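Contrôle de sécurité des postes de jeu — salle Arrieta
Lundi 24 avril 2023
Contrôle effectué par Piret Vītola, relu par Estíbaliz Echevarría
Contrôle précédent : février

Légende : C = conforme, R = à reprendre, NV = non vérifié

1. Alimentation électrique

1.1 Multiprises fixées sous les plateaux, aucune au sol : C
1.2 Pas de multiprise branchée sur une autre : R
Poste 3. La lampe d'appoint a été raccordée sur une seconde multiprise. Débranchée pendant la visite, à recâbler sur la prise murale avant réouverture du poste.
1.3 Disjoncteur différentiel testé au bouton : C
1.4 Grilles des blocs d'alimentation dépoussiérées : R
Fait sur la rangée côté rue seulement. L'autre rangée n'a pas été touchée depuis février.

2. Périphériques

2.1 Câbles de souris sans gaine fendue : R
Deux souris Funier dont la gaine s'ouvre à la sortie du boîtier. Retirées, étiquetées, remises à Fereshteh Pakzad pour retour au fournisseur.
2.2 Claviers stables, pieds arrière complets : C
2.3 Casques : arceau et mousses en état : C
Les mousses des casques Bukirley commencent à peler. Rien de coupant. À commander tout de même, le délai était long la dernière fois.
2.4 Tapis de souris plats, bords non relevés : C
2.5 Chargeurs de manettes : température au toucher après une heure : NV
Manettes déjà chargées à notre arrivée. Prévoir de les vider la veille du prochain passage.

3. Sièges et circulation

3.1 Vérins des fauteuils, tenue en hauteur : R
Le fauteuil Ikoda du fond descend seul. Ne pas le remettre en service, même réglé au plus bas.
3.2 Roulettes libres, sans fil enroulé : C
3.3 Passage dégagé jusqu'à l'issue : C
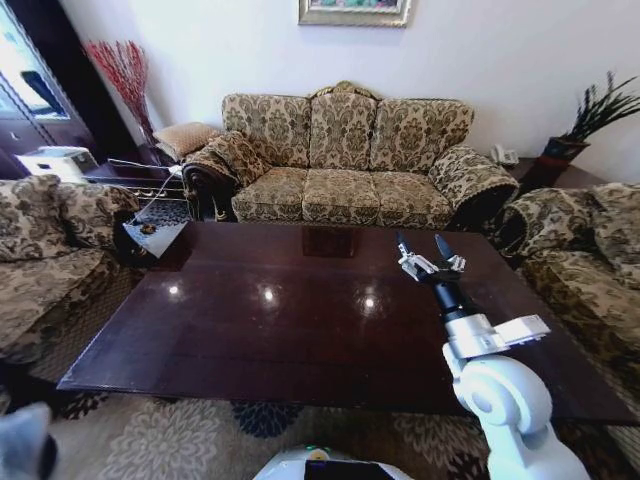 Canapé trois places à motif damassé, téléphone et plante sur la table d'appoint.

4. Écrans et bras support

4.1 Serrage des pinces sur le plateau : C
Resserrées d'un quart de tour aux postes de la rangée côté rue.
4.2 Bras articulés, pas de chute de l'écran en position haute : C
4.3 Dalles sans éclat ni fissure : C
Rayure ancienne au poste 3, déjà notée en février, sans évolution.

5. Suites à donner

Recâblage du poste 3 et dépoussiérage : Ratih Menon.
Remplacement des souris et commande des mousses : Fereshteh Pakzad. Budget plafonné à 200 euros. Au-delà, demander l'accord de Loretta Van Dusen avant de commander.
Vérin : devis à demander. Si la pièce seule n'est pas vendue, le fauteuil part en déchetterie.

Le point 2.5 reste ouvert et sera repris en premier au prochain contrôle. Les fiches des postes sont dans le classeur de l'accueil — merci de ne pas les emporter.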